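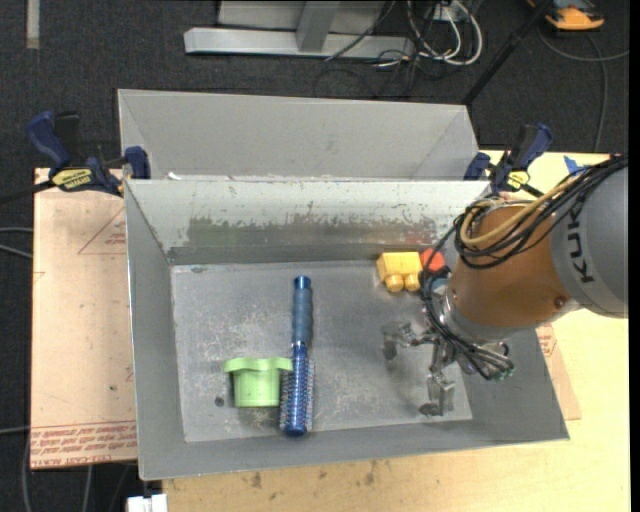
Step 2: Sort what's in the metal bin

Start with the things you can name straight away. A round hairbrush goes back to the bathroom, and a yellow toy block goes in the toy box.

Cups and other small plastic items go to the kitchen side. Put anything you can't place in a shoebox and look at it again in November.

Pull the hair out of the brush with a wide-toothed comb before you put it away – it takes four minutes at most.

Step 3: Wipe the bin

Use a damp cloth and a drop of washing-up liquid. Scratches in the metal floor won't come out, so leave them. Avoid scouring pads, as they only add more.

Dry the corners with a tea towel and leave the bin to air for an hour before anything goes back in.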